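Print this page | E-mail this to a friend

Tian tea bar opens second shop, in Medunley

9 June 2019
By staff writer

Medunley has a tea bar again. Tian, the milk tea and cold brew place that started in Calludgate, opened its second shop this morning and the line was out to the parking lot before ten.

Small place. A counter, two long tables, stools by the window. Same menu as Calludgate with a few extras, including a roasted rice tea that is only sold here for now. Hot drinks come in a cup you can keep if you pay the deposit. Cold ones come sealed.

First impressions: the oolong with milk is good, not too sweet unless you ask for it. The brown sugar one is very sweet whatever you ask for. Iced coffee is on the board too, beans from Trorker, the roaster out past the rail yard. Short list of food. Egg sandwich, sesame toast, a green tea roll that was gone by noon.

Tian says the Calludgate shop sold 3827 drinks last December, its best month so far, and that people driving over from Medunley were a big part of it. So a shop here made sense. The company looked at a spot by the library first but the lease fell thru.

Opening day offer was a free topping with any large. Shop gave away 953 of them by mid afternoon and then ran out of tapioca. Grass jelly was still going when we left.

Prices are the same in both shops. Loyalty cards work in both too, but old paper cards have to be swapped at the counter for the new kind. Bring the old one, stamps carry over.

Parking is tight. The lot behind is shared with the dry cleaner and the spaces by the door are short stay only. Bus stop is right across the street.

Next up, a tasting night, date to be anounced. Sign up at the counter. Tian also wants to start whole leaf sales by the bag, Trorker beans as well, once the shelves are in. 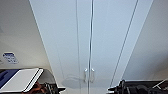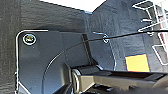 Hours and ordering

Open daily from eight, last orders at nine at night. Phone orders for large groups only, a day ahead please. No delivery yet. Calludgate hours are unchanged.

Contact us | Copyright 2019, all rights reserved | Back to top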